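The board, the table and the curtain: an interview with Natnael Lencho 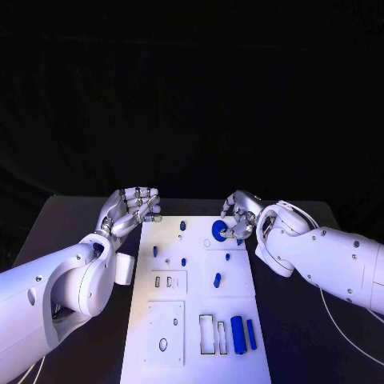

A white work board with a blue ring, on a dark grey table against a black curtain.

The refurbishment of the ground-floor workrooms at the Drarkoreck centre was completed in February. The rooms are used for sorting, assembly and small-parts handling, and the work covered tables, work boards, storage and the curtains which now divide one position from the next. Natnael Lencho, who holds responsibility for workroom furnishing, spoke to Mesfin Dinsa for the centre's bulletin about the choices made and the matters still to be settled.

Mr Lencho began with the boards. Under the former arrangement, work was carried out directly on the tabletops, and every table had acquired its own scratches, pencil lines and remains of adhesive tape. "People had marked out their positions over the years, and each set of marks meant something to whoever had put them there," he said. "A person coming to the table on another day had to guess which line was in use. We wanted the working area to be something that could be lifted off, cleaned and put back."

The standard board measures 395 mm along its shorter side. That dimension was taken from the existing shelving, supplied under the earlier Hedby contract, which the centre wished to keep. A larger board was tried for one month and withdrawn. "It would not go on the shelf," Mr Lencho said. "It was left leaning against the wall, and then it was left on the floor."

White was chosen for the boards and dark grey for the tables. Asked whether appearance had played any part in the decision, Mr Lencho replied that it had come up only at the end. Two pale tabletops had been considered, one of them from Jometti, and both made the edge of a white board difficult to find under the ceiling lights. "With the dark table you know at once where the board stops. A coloured piece also stands out well on white. If you put down a blue ring, you can see it from the door."

Rings and discs are among the pieces kept for placing exercises, in which an item is picked up from one part of the board and set down in another. Mr Lencho described the ring as a more demanding shape than it looks. It lies flat and offers little height to take hold of, and a hand coming down from above has to settle on the rim or the opening. Rings are therefore introduced after blocks, and are used singly until the exercise is familiar.

The black curtains were the most disputed item. Several members of staff had asked for fixed panels, which are easier to wipe and do not move when a door is opened. The fabric was preferred on grounds of cost and because the positions may need to be rearranged next year. Each curtain has a drop of 2000 mm. Mr Lencho accepted that the objections had some force. "Black cloth shows dust, and we have had to add the curtains to the cleaning schedule. On the other hand, the background used to be a noticeboard and a row of coats. I do not think anyone wishes to go back to the coats."

On the question of table height, the centre settled on 90 cm throughout. Mr Dinsa put to him that this had drawn complaints from those who prefer to work seated. Mr Lencho confirmed that higher stools had been ordered from Galindo and that the first delivery had been returned, the footrests having been fitted at the wrong level. Replacements are awaited. In the meantime two of the old tables have been retained in the end room and may be reserved through the office.

Cables received a shorter answer. The tables have no built-in channels, and leads are at present allowed to run across the top. "It was left out of the specification, and it should have been in it," Mr Lencho said. Clips which fasten to the rear edge are under trial. Until they are approved, leads should be kept off the board itself and should not hang where a person walks.

He was asked finally about care of the boards. They are to be wiped with a damp cloth at the end of each session and dried before shelving. Solvent is not to be used, and nothing is to be cut on them. Tape may be applied for the length of a session and must then be removed. A board that rocks when placed on the table should be handed in at the office with a note of the room in which it was found. Small pieces are returned to the tray by shape, with rings kept apart from discs.

The next stage concerns the lighting, which was not included in the original works. Samples will be fitted in the end room first, and staff who use that room will be invited to comment in writing before an order is placed.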